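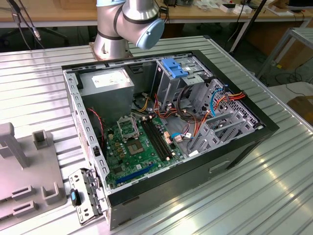 *Case on its side, panel off, socket frame open, both memory slots empty.*

# Reinstalling CPU and memory in an older tower: what order, and do I have to pull the board?

**Category:** Desktop hardware > Assembly and repair
**Asked:** August 27, 2022
**Views:** 2,317

I am putting an older desktop back into service and want to check the order of work before I start. The machine is a plain mid-size tower from a small shop builder (Grunder, no model number that leads anywhere). The CPU, the cooler and the memory are out. The power supply and motherboard are still mounted in the case. There is no graphics card and I don't plan to add one.

Parts on hand:

- CPU, same one that came out, stored in a plastic clamshell
- cooler with four push pins, original
- 2 memory modules, matched, same type as before
- Tristik thermal paste, unopened tube
- replacement coin cell for the board

Questions:

1. Can the CPU and cooler go in with the board left in the case? The standoffs are all there and I would like to avoid taking the board out if it isn't needed.
2. The loose power supply wiring runs over the area where I will be working. Is it acceptable to leave the main connectors attached and tie the bundle back, or should everything be unplugged first?
3. How do I tell if the socket contacts are damaged? I have a 10x loupe but don't know what a bad one looks like compared to a good one.
4. Does it matter which memory slot gets used first? There are only the two slots.

The last time this machine ran it shut itself off after a few minutes. I assumed heat. The old paste was dry and came off in flakes.

---

## Answer 1 (accepted, 284 votes)

In order.

**Board in or out.** In is possible. Out is better with push pins, and the reason is flex. Each pin takes a fair amount of force to click through, and the board is only held at its standoffs. With the board in the case you can't see the back side, so you can't confirm that the two halves of each pin have spread. A pin that is only partly through will hold the cooler on one side and let it lift on the other. That gives you exactly the symptom you describe: it boots, runs for a few minutes, then shuts down. I would suspect a pin before I suspected the paste.

If you leave the board in, press the pins in diagonal pairs and then pull up gently on each corner of the cooler. None of them should move. Turn the heads to the locked position before you press. On most of these coolers, turning the head in the direction of the arrow is the *release* position, and a lot of people get this backward.

**Wiring.** Switch off the supply, unplug the cord from the wall, hold the front power button for a few seconds, then disconnect the main board connector and the small CPU power connector. Leaving them attached isn't dangerous with the cord out, but the bundle is stiff and springs back. If it swings across an open socket it can take contacts with it. Tie it to the drive bay or to the case rail with a twist tie. Don't use tape, it leaves glue on the insulation.

**Socket inspection.** This applies if your socket has the contacts in the board and flat pads on the CPU. Work under one strong light, held low and to the side. Don't look at individual contacts at first. Look at the pattern. Good contacts all reflect at the same angle, so the field brightens and dims evenly as you move the light. A bent one shows as a dark point or a bright point that doesn't follow the others. Rotate your viewpoint by a quarter turn and check again, because a contact bent along your line of sight won't show. Use the loupe only on the points you have already picked out.

Keep everything off the contact field. No cloth, no swab, no finger. If there is lint, use a hand bulb blower. Canned air is usable if you keep the can upright and stay well back.

**Seating the CPU.** Match the notches, lower it straight down, let go. It should drop in under its own weight. Don't slide it to find the position. Close the frame, then the lever. The lever takes noticeable force over the last part of its travel and may creak. Normal for this type.

**Paste.** Clean both surfaces with isopropyl alcohol and a lint-free wipe until the wipe stays clean. Put a dot in the center the size of a small pea. Don't spread it. If you lift the cooler after it has made contact, clean off both surfaces and start over.

**Memory.** With two slots and two matched modules the final arrangement is the same either way. For the first power-on, install one module only, in the slot the board labels as first (the printing next to the slot, often DIMM1 or A1). Latches open, notch aligned, press at both ends until the latches close by themselves. If it posts, shut down, pull the cord, add the second.

**Coin cell.** Change it before you start everything else. Settings will go back to default and you will need to set the clock.

---

## Answer 2 (31 votes)

Agree with most of the above. Additions:

- Read the label on the power supply and write down the 12 V rating while the case is open. If you ever do add a card you will want that number and won't want to open the case again.
- Test on the bench before the side panel goes on. CPU fan connected, one module, monitor, keyboard, no drives. The CPU fan header is the one nearest the socket and it is the one the firmware monitors. If the fan is on a chassis header, many boards will stop with a fan error.
- Go straight to the hardware monitor page in the firmware setup and leave it there for ten minutes. Idle temperature should level off. If it climbs steadily, shut down and recheck the pins.
- Check the tops of the capacitors. Flat is good. Domed or crusted means the board has a limited future and you may not want to spend the afternoon on it.
- Look over the SATA data cables while you have access. The cheap ones without a metal clip work loose. I replaced all of mine with Illen cables with the latch and haven't had a drive drop out since March.

I disagree on pulling the board. I have done a fair number of these with the board in place. Lay the case flat, put a folded sheet of stiff foam under the tray if there is a gap, and take your time. Removing the board means removing all the front panel leads, and those small headers are the part most likely to go back wrong. If you do pull it, photograph the header block first.

---

## Answer 3 (2 votes)

just buy a cooler with a backplate, push pins are junk. mine fell off twice

> **Comment on Answer 3:** A backplate requires removing the board on most cases without a cutout, so this doesn't avoid the problem in question 1.

---

## Follow-up from the asker

Took the board out in the end. One of the push pins had a cracked leg, visible only after I cleaned it, and it wouldn't lock no matter how it was turned. Bought a bag of replacement pins. Contacts checked as described in Answer 1, no odd points from either direction. Posted with one module, then with both. Temperature levels off at 41 C in setup after ten minutes.

The front panel leads did go back wrong the first time. Power LED and reset were swapped.

**Related questions**

- Cooler push pins will not lock
- Board posts with one module but not two
- CPU fan error at boot, fan is spinning
- How to read the 12 V rating on a power supply label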